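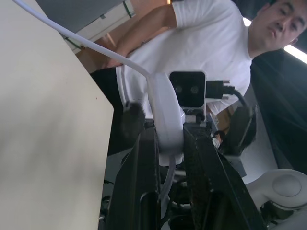 How to set up a power strip and white cords on a shared work table

Last changed: 01/12/2020

We have a large light-coloured table in our workroom in Grellthorpe, and for a long time the cords on it were a problem. Everyone plugged in what they needed and left the cord where it fell. In February I took one morning to arrange it properly, and I wrote down the steps for the colleagues at our Ermont office, who have the same table. Maybe they are useful for other people too.

What you need

One power strip with enough outlets for the table
Small hook-and-loop straps
Paper labels and a pen which does not smear
A measuring tape
A dry cloth

You do not need special tools. I bought the straps at Dresstead, in the aisle with the garden things, where they are cheaper than the ones sold for computers.

Before you begin

Switch off everything that is connected to the strip, then unplug the strip from the wall. Please do this even if you only want to move one cord. Check the whole length of each cord with your fingers and your eyes. If the outer cover is cut, or if the plug is loose or has a brown mark, put that cord aside and do not use it again. Tape is not a repair for a mains cord.

Wipe the table and let it dry completely. Dust collects along the joint if your table is made of two panels, as ours is.

Measure first

Our table is the Eren model, 2,000 mm long. The cord of our power strip is 2,070 mm. On paper it looked like the cord was long enough for every position, but the way down to the floor and along to the wall outlet also takes length, and I had forgotten it at my first attempt. So measure from the place of the strip to the edge, from the edge to the floor, and from the floor to the outlet. Add a little for the bends. The cord should never be tight.

If it does not reach, move the table or buy a strip with a longer cord. Do not plug one power strip into another one.

Choose the place for the strip

A back corner is the best place on most tables. The front stays free for work, and the cord of the strip can leave the table by the short side, where people do not sit. We put ours at the left. If your wall outlet is at the right, do the same in mirror.

The outlets should face up and the switch, if there is one, should be easy to reach without leaning over other cords. Keep cups and plants at the other end of the table.

Lay the cords before you plug them in

1. Unroll each cord fully and lay it on the table. New cords keep the shape of their package for some time. You can help by leaving them flat overnight.

2. Start with the device that stands farthest away. Bring its cord along the back of the table in one wide curve and let the plug end beside the strip.

3. Continue with the nearer devices. Try to let each cord come from its own side, so that you do not need to pass it under the others.

4. Look for crossings. One crossing is not a tragedy, but when three cords cross at the same point you will pull the wrong one sooner or later.

5. Put the plugs in one after another, beginning at the end of the strip where its own cord comes out.

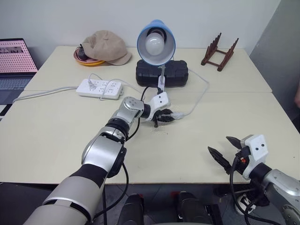

Hold the plug by its body, never by the cord. Turn it until the pins are in line with the openings and push it straight in, with the other hand on the strip so that it does not slide. If you feel resistance, take it out and look again. With white plugs and a white strip it is quite easy to be a little off, especially under a weak lamp. The plug should sit flat at the end, with no metal showing between it and the outlet.

For taking it out the rule is the same. One hand on the strip, fingers on the plug, straight back.

Large adapters should go at the end of the row or they will cover the neighbour outlet. Leave one outlet free for guests.

Straps and labels

Put a strap on the cords where they run in the same direction. Close it loosely; you should be able to push a finger under it. Extra length can be laid in a large flat loop at the back. I do not recommend to wind it into a small tight coil, as a coiled cord can become warm when it carries a lot of current.

If all your cords have the same colour, like most of ours, the labels are really necessary. Write the name of the device and fold the label around the cord, a hand's width from the plug. Closer than this and it is in the way of your fingers. I used grey labels in the beginning and they were hard to read, so now we have yellow ones.

Last check

Plug the strip into the wall and switch on the devices one by one. Add together the watts written on them and compare the sum with the maximum printed on the strip. Heaters and kettles should have a wall outlet for themselves.

Then walk once around the table. Look at the place where the cord goes over the edge and where it touches the floor. If somebody could catch a foot there, lead the cord closer to the table leg and fix it with one more strap.

When to do it again

We look at the cords every 3 months and after each time the table was moved. With two panels you should also push them together again before you lay the cords back, otherwise a thin cord can slip down in the gap and be pinched. The labels will need replacing before anything else does. Ours started to peel at the corners after the first summer.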